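Open day FAQ: your questions before you visit

I get more or less the same emails every year, so I've put the answers in one place (and yes, I'm still happy to get the emails). If yours isn't covered, write to me at the usual address and I'll add it.

When is it, and when should I turn up?

Wednesday 16th November, from ten in the morning until four. Come whenever you like! Just before lunch is the busiest bit, so if you want a proper go at things, try to get to us after 2.

Where do I find you?

We're in the Jundus building on the Skeven estate, up the stairs and left past the lifts. The sat nav will try to send you to the loading bay. Ignore it and follow the signs for visitor parking. We've got 82 spaces, shared with the firm next door, and the bus stop is right outside the gate.

Do I have to book?

Not for the day itself. You do need to book the hands-on sessions, as we can only take a few people at a time and they fill up quickly. Put your name down online or ask at the front desk when you arrive.

What will I see?

Mostly people teaching robots how to do small, fiddly jobs. We do a lot of our work with hand-held grippers: you hold the thing, you do the job with it, and what you did gets recorded so that a robot arm can learn from it later. It's slower than you'd think and oddly hard to stop watching.

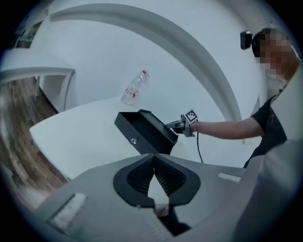

Reaching into the black box with a hand-held gripper, headset on.

Can I try a gripper myself?

Yes, please do! That's what the hands-on sessions are for. You'll start with something easy, like picking up a sponge, and then move on to boxes and drawers, where everybody gets cross. I certainly did. My first week I dropped the same key so many times that Ettore Monti, who runs the sessions, offered to tie it to my wrist.

What's the black and white square on top of the gripper for?

It's a marker. A camera can spot it easily and work out where the gripper is and which way it's turned.

Will I be filmed?

Only if you sign up for a session and tick the box on the form. Faces are blurred before we keep anything. If you'd like to have a go without being recorded, just tell whoever's at the table.

Is it all right for children?

Eight and over for the hands-on part, with an adult. Younger ones are welcome to watch.

How much practice does a robot need?

Depends on the job! For our drawer task we're at nearly 3000 recordings and it still makes a mess of it now and then. Ettore's talk at half past two goes into this properly.

Is there food?

The Esposito café downstairs is open all day. Get the soup.

Who do I ring if I'm lost?

Front desk, extension 907. They'll come out and find you.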